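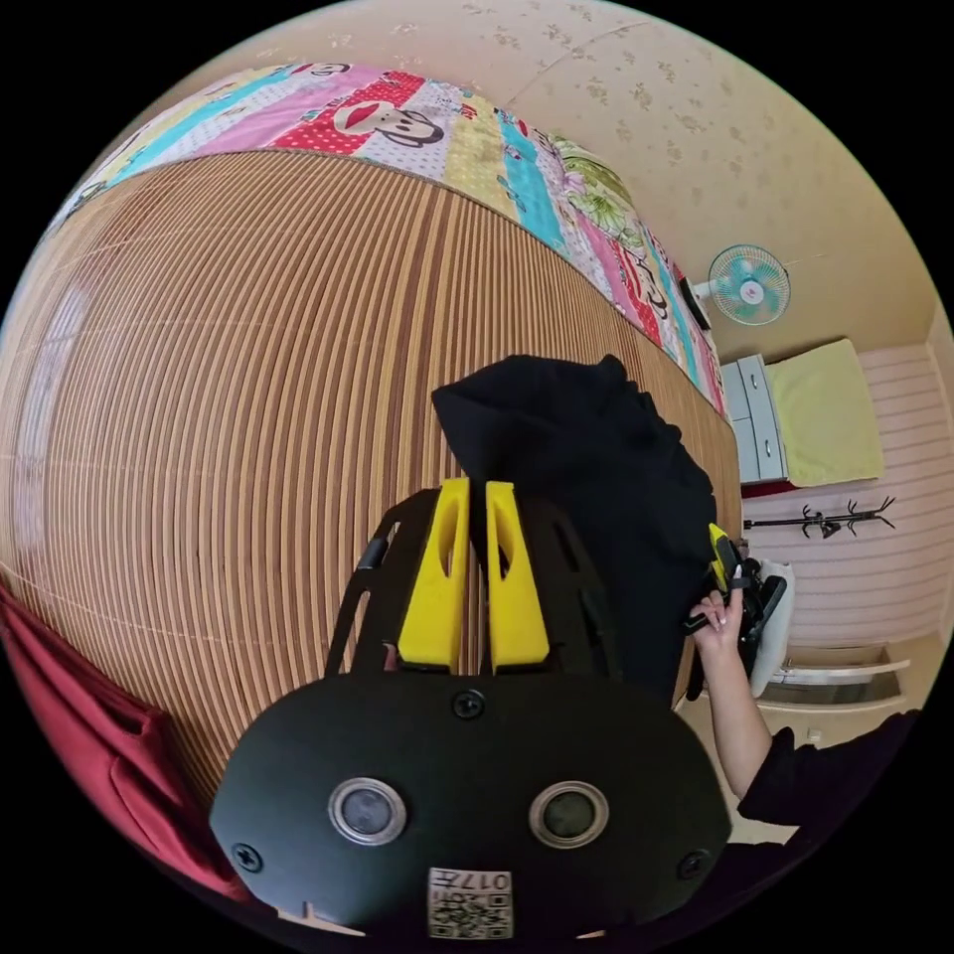
The chore club

At Zumeddale Secondary, the robotics students gave up the trophy race and took on the laundry

By Imke Brandes

Ask Mareike Gerlach what she did on the weekend and she'll tell you, quite cheerfully, that she picked up the same black top until her wrist ached. She is in Year 11, she has a part-time job at the bakery in Flellwood, and since the start of February she has been one of the busiest members of what the school timetable calls Applied Robotics and what everybody in it calls the chore club.

The idea is simple enough to explain over a cup of tea, which is how it was explained to me. The students take home a pair of hand-held grippers, one for each hand, with a camera looking out over the fingers. They do ordinary jobs with them: clothes off the bed, towels into a drawer, socks into their pairs if they're feeling brave. The recordings come back to school, where the class sorts them, labels them and uses them to teach a small bench-top arm to have a go at the same thing.

Roksolana Symonenko, who teaches the class (and Year 8 maths, and netball on wet afternoons), spent years taking teams to competitions and loved nearly all of it. She still has the banners up. But she had started to notice that the students who didn't fancy driving a robot at other robots were drifting off by the middle of first term, and some of them were her best programmers.

"I wanted a project where you could be good at it by being patient," she told me. "And I wanted it to go home with them. Their grandmothers have opinions about folding. I wanted the grandmothers involved."

They certainly are. Estíbaliz Villalobos, in Year 10, had a long and fairly heated discussion with hers about whether a T-shirt should be folded in thirds, and the upshot is a whole folder on the class computer labelled "Abuela's way". Her own speciality is the pick-up, that first pinch of cloth before anything else can happen. Black fabric is the club's great nuisance, she says, as the folds all run together on the screen and it can be dreadfully hard to find an edge. Patterned things are friendlier, though a busy quilt behind them brings troubles of its own!

I had a try myself, at the bench by the window in the old woodwork room, with a tea towel. I'd like to report that I was a natural. The fingers open and close well enough, but you lose all the small things your hands know without being told, such as how thick a hem is or whether you've caught one layer or two. It took me nine goes to get the thing in half, and Mareike's younger sister Svenja, who isn't in the club at all and was only waiting for a lift home, kindly held down a corner.

Each student aims for 60 recordings a month, and the good ones are kept. "Good" took a fair bit of arguing. In the first weeks the class threw out every attempt with a fumble in it, until Estíbaliz pointed out that they were throwing out all the bits where someone fixed a mistake. So the fumbles went back in, with a note attached, and at last count the collection stood at 454 recordings. The labelling happens on Friday afternoons, with biscuits, and is a good deal noisier than I expected.

As for the arm, known to all as Pliritz, it's coming along in its own time. It can lift a face washer from a pile and put it down in a basket more often than not. Shirts are another matter. On the day I visited it took hold of a sleeve, raised it very grandly to full height and then let go, and the whole room groaned as if someone had missed a goal from directly in front.

The class has 24 students this year, and Ms Symonenko has a waiting list for next. They'll be showing their work in the school hall on the evening of 1 March 2024, with Pliritz on the stage and two sets of grippers on a table for anyone who'd like a turn. Visitors are asked to bring one item of clean clothing, any colour, though Estíbaliz says she'd be grateful if it weren't black.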